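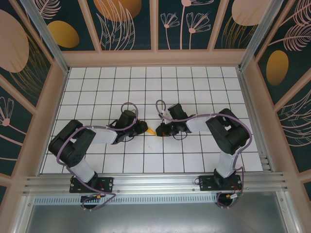
Célula de dos brazos: informe de seguimiento para Zilberg

Febrero · Renata Wróbel
Última actualización: 16:40
Compartido 2 veces · 0 comentarios

La célula funciona, con matices. El proveedor, Skismont, la dio por ajustada en la entrega y nosotros hemos tenido que repetir la alineación desde cero. De las 149 horas presupuestadas para puesta a punto llevamos gastadas 52, y no todas en lo que estaba previsto.

1. Pinzas

Isamu Tamura ha revisado los dedos amarillos y las almohadillas negras de las esquinas. El manual de Skismont promete un agarre uniforme sin ajuste posterior. No me lo creo hasta tener un registro propio, y el que nos enviaron no dice con qué piezas se hizo. Hemos pedido los datos originales. Seguimos sin respuesta.
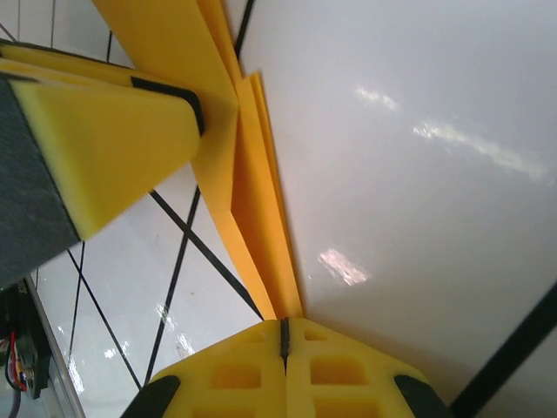 Dedos de la pinza vistos desde la muñeca, junto al bloque de espuma.

2. Alineación de los brazos

Se ajusta llevando las dos pinzas hacia el centro de la cuadrícula, casi hasta tocarse, y corrigiendo después cada articulación por separado. Kiều Phí repite la maniobra al empezar el turno. Me preocupa más el cableado: los bucles sobre las muñecas son largos y parte del cable pasa por delante del raíl. Skismont dice que es lo habitual en este montaje – puede ser, pero quiero guías antes de ampliar el horario.

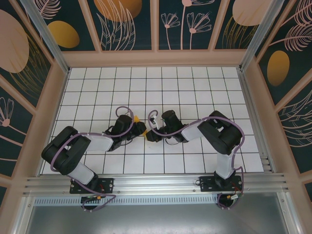 Los dos brazos con las pinzas próximas, sin pieza sobre las baldosas.

3. Mantenimiento

Liv Berge propone revisar la tornillería de las placas base cada 50 horas de marcha. El intervalo del fabricante es bastante más generoso y nadie nos ha explicado de dónde sale. Aplicaremos el nuestro. También hay que comprobar las ranuras entre los dedos y el estado de las almohadillas, y apuntarlo en la hoja de Lotlow, cosa que en enero se hizo a medias.

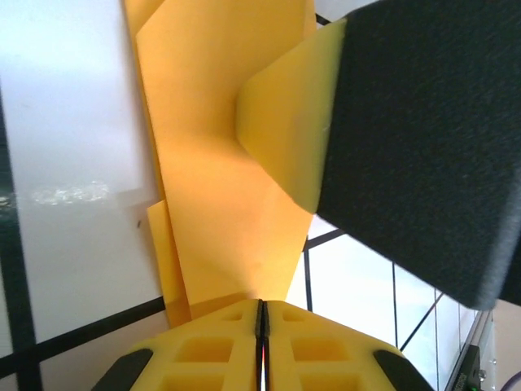
4. Lo que pedimos

Guías de cable para ambos brazos y un juego de almohadillas de repuesto. No solicitamos por ahora la ampliación de software que ofrece Skismont.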